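Jingyi Tang does not want to talk about what the machine can do. I had a page of questions on that subject, and she waved off most of them before I had my coat off. She looks after a two-arm tabletop cell at Rarkell, and her interest is in screws, cables and the log.

"People come in and ask if it's smart," she said. "I ask them if they've looked at the cable."

The log has 3,064 entries. I asked how many were real faults. She had sorted them in April, by hand, and put 374 down to wiring: a connector working out of its socket, a lead pulled tight at the wrist, a camera dropping off and coming back. The supplier's manual gives cables half a page.

I had read the supplier's claim that the cell "maintains itself between sessions," and I read it aloud to her. She let it sit there a while.

"It checks that the motors answer. If that's maintenance, then my car maintains itself when the radio comes on."

What she does instead takes 26 minutes each morning, before anyone else wants the arms. She puts a wrench on the bolts under both base plates. She moves each joint by hand with the power off and feels for grit. She opens and closes the grippers, then runs each arm through its full reach and watches the slack in the cables. Only then does she put objects on the table.

Telma Godoy, who wrote the calibration routine, joined us halfway through and disagreed with some of this. She thinks the hand checks are partly habit. "The routine would catch a loose base," she said. "It would show up as drift."

"After how long?" Tang asked.

Godoy said it depended on the session. I pushed her, and she admitted that the last loose bolt had gone through a full batch of 3,546 runs before the numbers looked odd enough to flag. She still thinks the threshold can be tightened. Tang still uses the wrench.

They do agree about clutter. Chargers, cases and loose leads are harder on the cell than anything heavy, in their view, and a long cord is the worst of them. A finger can close on a loop and the arm will go on to its next position regardless. Godoy has a current limit set for that. Tang has her hand near the stop button.

I asked whether a plant manager reading the brochure would budget for a person with a wrench. Godoy said probably not in the first year.

"Second year they call," said Tang, and went back to the left wrist, where she wanted another look at a connector.
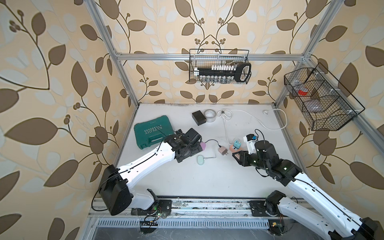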